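About Drilta

Drilta is a small company and we teach robots by hand. We began in a rented room behind a bicycle shop, with 2 arms bought second-hand and one long table. Today we have 21 people and a proper workshop in Haugland, but the long table is still with us and most of the teaching is done on it.

What we do

Our customers are laboratories, bakeries, repair shops and other places where the work is different every week. They do not have a programmer and they do not want to wait for one. So we show the robot the job. For slow and heavy movements, the teacher takes hold of the arm and leads it through the path. For small parts we use remote control – the teacher sits at a desk with our handset, Fokora, and moves the gripper from there while looking at the picture from the wrist.

A normal job needs many showings. For a customer who sorts glassware we recorded 800 of them before we were satisfied, and the last ones were mostly the difficult cases: a piece lying on its side, or two pieces touching each other. We keep also the showings which went wrong. They are marked as such and stored apart.

How we teach our teachers

New colleagues do not begin with the robot. They first do the task with their own hands for some days, until they know where it is easy to make a mistake. After that they learn the handset. Opening and closing the gripper at the right moment takes longer to learn than one expects, and a person who plays the piano is not always better at it.

Each June we hold an open course in Haugland for people from outside. It includes a morning on leading the arm by hand, and the rest is remote work. Places are given in the order of writing to us.

Our software

The recordings are kept in Clokomik, our own program. It plays a showing back at any speed and lets the teacher cut away the beginning and the end. The customer receives a copy of all recordings made for him, and he may use them with another supplier if he wishes.

At the wrist, with the fingers open:
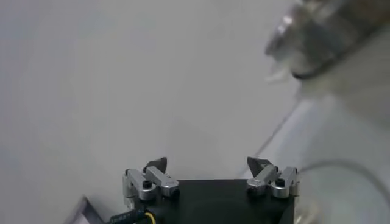
A participant of the open course wrote to us afterwards that leading the arm by hand felt natural within an hour, but that the handset made her much more patient, and that she would have liked a second day with it.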